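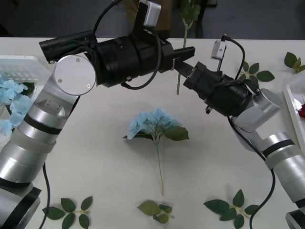 Singers and players from Lalholm will give two performances of a newly edited set of evening psalms this June, the first time the music has been heard in the town since the manuscript part-books were found in a cupboard at the old Hrytsenko music library.

The psalms are the work of a church musician who signed himself only as Oda, and who seems to have been writing in the second half of the 1600s. Very little is known of him, and the choir's director, Vasylyna Horobets, has rather given up hoping for more. "I spent a whole winter looking for a baptism, a wage slip, a quarrel with a bishop, anything at all," she said. "In the end I went back to the notes, and they were very good company."

The books run to 177 pages and were made for five voices, two violins and continuo. The second tenor book is missing, so that part has been rebuilt by Severyn Kravets, who has sung tenor with the group for years and who admits he may have given himself one or two nice moments along the way. He has marked all his own work in smaller notes in the score, so that anyone who would like to try a different answer is welcome to do so.
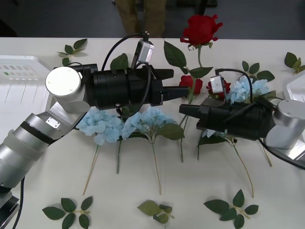 Artificial roses and leaves on a white tabletop.

Rehearsals have been going on since the dark evenings, first with one singer to a part and then with the full choir of the Prerier chapel joining for the bigger psalms. Mirsad Kos will lead from the violin, and Lise Sawatzky has come back to Lalholm to play the chamber organ – a sweet-toned little thing which has to be tuned again every time the chapel heating comes on. She will also play a short toccata between the third and fourth psalms, partly because it suits the key and partly to let the sopranos sit down.

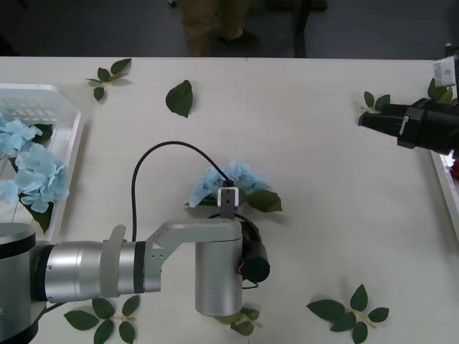 Will the psalms be sung at modern pitch?
They will be sung a little lower, at the pitch of the chamber organ, which suits the altos and gives the basses some lovely deep notes to enjoy.

The first performance is in the chapel at 7.30 in the evening and the second follows the next afternoon at three o'clock, with a shorter programme meant for families and for anyone who finds a late finish hard going. The chapel holds 349 people and the side aisle seats, though they are cheaper, have a perfectly good sound if you don't mind a pillar.

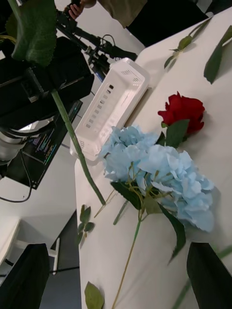 A pale blue hydrangea with a deep red rose beside it.

Tavion Kasprzak, who is looking after the tickets, says the evening is selling faster than the afternoon, and that the printed score will be on sale at the door on both days.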